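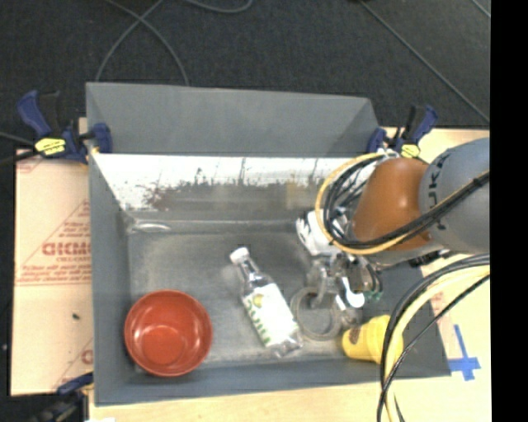
Bin picking cell, bowl / bottle / round container / yellow cup thing. Clamps as found.

**dawber_bev** wrote:

Posting this under Good Practice, as I'm trying to write some down. I've been handed the job of turning our cell rules into one page that people will read. The current version is 18 pages and the only part anyone can quote is the bit about coffee.

Draft so far:

- Bin is clamped before the arm is powered. Three clamps minimum.
- Bin position is marked on the table with tape, and the tape is checked at the start of each shift.
- Cables are dressed so that no loop can catch a bin wall or a clamp handle anywhere in the work envelope.
- Nothing lives on the table that isn't in the task.
- Hands stay out of the bin unless the arm is in a protective stop.

What am I missing? Be kind, or at least be brief.

– Beverley

---

**nentwistle** wrote:

Your third rule and your photo are not on speaking terms. There's a bundle going down over the right wall of that bin and out past the near corner. Either the rule is wrong or the cell is.

Also rule four. What's the sheet on the left with the red printing?

---

**dawber_bev** wrote:

Rule's right, cell's wrong. That's why it says draft. The sheet still has its protective paper on and it's going back to the rack this afternoon, where it will no doubt be somebody else's rule four.

---

**mieke_v** wrote:

I'd fight you on "three clamps minimum." A number like that gets obeyed in the dumbest way available. We had a line like it at Varkico and I once found all of them on the same side, perfectly compliant. Write what the clamps have to achieve: bin does not shift when you push on any wall by hand. Then let people use two or five.

Yours look sensible, for what it's worth, two on the back corners and one at the near left. I'd still push on the near right and see what happens.

---

**nentwistle** wrote:

Disagree with Mieke. "Does not shift when pushed" depends on who's pushing. Jamie Tindall on our second shift could shift the building. A count can be audited by someone with a clipboard and no opinions, and that's who audits us.

---

**mieke_v** wrote:

Then audit the push with a spring gauge. They aren't expensive and the clipboard person gets to hold something.

---

**holroyd_e** wrote:

Couple of things from someone who has done the paperwork side for too long.

1. A one-page sheet is fine for the table. It does not replace the risk assessment, and please say so at the bottom in letters people can see. I have met a supervisor who thought it did.
2. Add a line on gripper inspection. We look over ours every 2,000 cycles, fingers and fasteners, and write the count in the log. Gilum's team stretch it to 3,000. I don't love that, but at least they write it down.
3. Say who is allowed to reset after a stop. If it says "trained personnel" everybody in the building will turn out to be trained.

---

**filow_tech** wrote:

Tape: blue is fine, but a cross beside a corner tells me there is a corner. It doesn't tell me which way the bin goes. L-shapes on two opposite corners, tight against the wall. Takes a minute.

---

**dawber_bev** wrote:

All stolen, thank you. Revised:

- Bin is clamped and passes the push test on all four walls (gauge on order). Clamp count goes in the log as well, to keep Neville's clipboard happy.
- L-shaped tape on two opposite corners.
- Gripper check every 2,000 cycles, logged and initialed.
- Reset by named people only, names on the sheet.
- Cables as before, and this time we'll do it.

Rule four stays as it is. So does the coffee.

---

**nentwistle** wrote:

I can live with that. Still want a minimum of three.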